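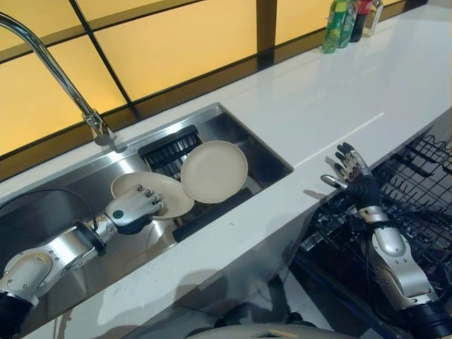

5 Apr 2026
By Arturo Leone

I've wanted to get into the Trorden place ever since they started talking about their planner, so when the open day came up I was on the early train with a thermos and far too many questions. They've built a kitchen upstairs, glowing amber wall and all, and called it Villa (I never did find out why!).

The job is loading a dishwasher with two arms and two proper fingered hands, and the software underneath is split in two. Drosum is the planner. It decides which plate, which hand, and where that hand has to end up. Ranby is the controller, and it gets the joints there without whacking the tap. Ranby replans eight times a second, slower than I'd guessed, but the engineer I cornered said most of the trouble is in seeing and very little of it is in moving.

Plates in a steel sink are a rotten thing to look at, apparently. The walls throw back the plate, the arm and the colour of the lights, and an early version of the perception code kept finding plates that were only reflections. They labelled 1,434 sink views by hand to sort it out — poor sods — and now each plate gets fitted as a disc with a rim, so the rim tells the fingers where to go.

I also got a good look at the replay tool, my favourite bit of the day. You scrub along a run and the planner's guesses sit beside the joint angles, so you can stop on the moment it changed its mind. There were 447 saved runs in the list and I could've happily sat through the lot.

The part I kept asking about was the approach. The left hand goes in for the plate while the right waits out over the counter, and Drosum treats that waiting arm as an obstacle like any other. Fingers are planned last, once the wrist pose is settled. 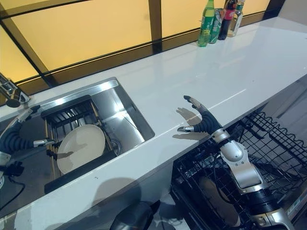
Getting there and what's next

It's a ten minute walk from the station, uphill, and parking is hopeless. Coffee was free and pretty decent. They're planning another open day in August, with cutlery on the program, and I've already put my name down — forks should be a nightmare.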